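Sterkcombe striped sheet set, queen, turquoise
Reviewed after three months of use

I bought this set in May to replace two older ones that had gone thin in the middle. It was $91 for a fitted sheet, a flat sheet and two pillowcases. I have washed it every week or so and used the bed for the usual things, which in this house means sleeping, reading, and folding laundry. The bed is the only flat surface I have that is big enough for a full load, so a sheet has to put up with piles of clothes on it as well as people.
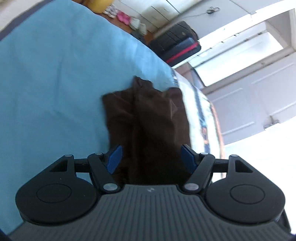
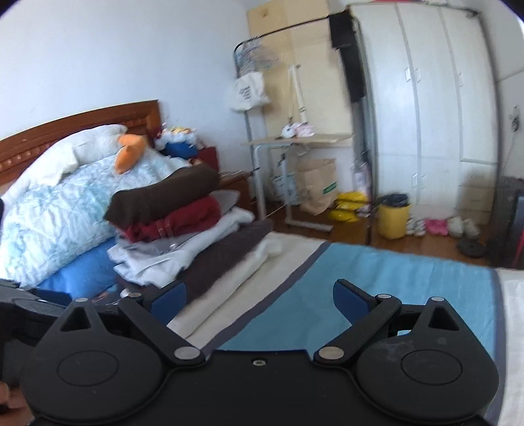 I'll start with the fabric. It is a plain cotton weave, medium weight, a little crisp when new. The crispness went away after the third wash and what was left is smooth without being slippery. That matters more than I expected. My previous set was a Zonine microfiber, and a stack of folded shirts would slide off it as soon as I sat down on the other side of the bed. On this one a stack stays where I put it.

Color next. The turquoise is bright, brighter than on the product page, and people who want a quiet bedroom should look at the gray version. I was worried about dye coming off on light clothes. For the first wash I put the sheets in alone, cold, with an old white washcloth, and the washcloth came out very slightly blue. On the second wash it came out white. Since then I have washed the set with towels and had no trouble. The color has faded a little along the hem and nowhere else that I can find.

Lint shows. Anything dark that sheds will leave specks on the off-white parts, and a black fleece I own left enough that I had to go over the bed with a roller. On the blue you notice it less. If you fold a lot of dark knits on the bed, fold them over the blue.

The fitted sheet has elastic all the way around, and the care tag says it fits mattresses up to 15 inches. Mine is 12 with a topper and the corners hold. My sister-in-law, Nokuthula Engelbrecht, has the same set on a thicker mattress and says one corner pops up most nights – the one nearest the wall, of course, where it is hardest to reach. I would size up or use straps if your mattress is near the limit.

The flat sheet is generous. It is long enough to tuck in at the foot and still fold back over a blanket. The stripes are not quite square to the hem on mine, off by a finger's width from one end to the other. When I make the bed properly I line up the stripe and ignore the hem. I wrote to customer service to ask if this was normal and got an answer from Chantelle Molefe, who offered a replacement flat sheet or 5 dollars back. I took the money.

The pillowcases are the weak part. They have an open end with no flap, and they are cut tight. A standard pillow goes in with some pushing. A fat one sticks out. I have gone back to my old Softić cases, which are plain white and have an envelope closure, and I keep the Sterkcombe ones as spares.

Wrinkling is average. Straight from the dryer and onto the bed, it looks fine. Left in the basket overnight, it looks like it was left in the basket overnight. I don't iron sheets. Line drying leaves it stiff for the first night, and it softens after that.

It does get creased where clothes have been sitting. I sometimes leave the sweaters and sweatpants in their piles until evening before they go in the drawers, and there will be a pressed patch underneath. It shakes out when the sheet is pulled tight again.

Drying time is 36 minutes on medium in my machine for the full set, provided I stop halfway and untangle the fitted sheet. If I forget, it rolls itself into a ball with everything else inside and the middle stays damp.

Pilling: none on the flat sheet, a small rough area on the fitted one near the foot. I'll add a note if it spreads.

Would I buy it again? The sheets, yes. I would rather pay less and leave out the pillowcases, but they are not sold that way. The set comes in full, queen and king. There is no twin, and the king was out of stock in turquoise when I last looked.

Four out of five.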